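Last updated May 3, 2024, by Tegan Waaka

# Can it set the table yet? A kitchen-table test you can run yourself

People ask me this at nearly every family dinner, usually while handing me a stack of plates, and my answer is always a long one (sorry, Mom). An arm can do a fair bit of table setting if you're patient and tidy about it, and it can also spend a whole afternoon losing an argument with a fork. So I've written up the way Hamish Donnelly and I run our test at Ruawai. It should work with whatever arm you have, as long as you can already move it safely and open and close the gripper from your own code.

## What you'll need

- An arm clamped down firmly, with the stop button where you can reach it
- A dark, plain tabletop or a cloth that doesn't shine
- One placemat, one plate, a knife and a fork
- A few toy groceries, plus a pot or bowl
- A notebook, a real paper one, kept away from the arm

## Setting it up

1. **Clear more room than you think you need.** The elbow swings out when the gripper reaches low, and our first pot learned about this the hard way. Keep pots and bowls toward the back.

2. **Pin down your speed.** We run at 60 millimeters per second near the table and let it go up to 200 once it's well clear of everything. Slow is dull to watch, I know, but you'll be glad of it the first time a fingertip touches ceramic.

3. **Start with the plate alone.** Ask for a lift by the rim, a short move and a gentle landing. A shallow plate is harder than a deep one, so if yours keeps slipping, try a bowl for a while and come back to it.

4. **Bring in the flatware.** Lay the knife on one side of the plate and the fork on the other, and aim for the handles. Handles are thicker and duller than the metal, which helps both the gripper and the camera. Blades and tines catch the light, and our software used to see them in all sorts of funny places!

5. **Turn the placemat.** Everything gets easier when the mat is square to the table, and real tables never are, least of all with kids at them. Twist it a little and run the same job again. If your patterned mat confuses things, stay with it for a few rounds before you swap in a plain one.

6. **Add some clutter.** Put a toy pastry beside the plate and let a small yellow food box hang partway over the edge of the mat. Now the arm has to work around things it wasn't asked to touch, and you'll find out whether it knows a snack from a fork.

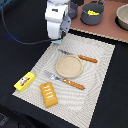 7. **Write down every try.** Note the misses, the drops and the times you reached in to help, because helping counts as a miss. Hamish stops at 80 tries per layout and then makes tea. If you've got the patience for more, change only one item before the next round.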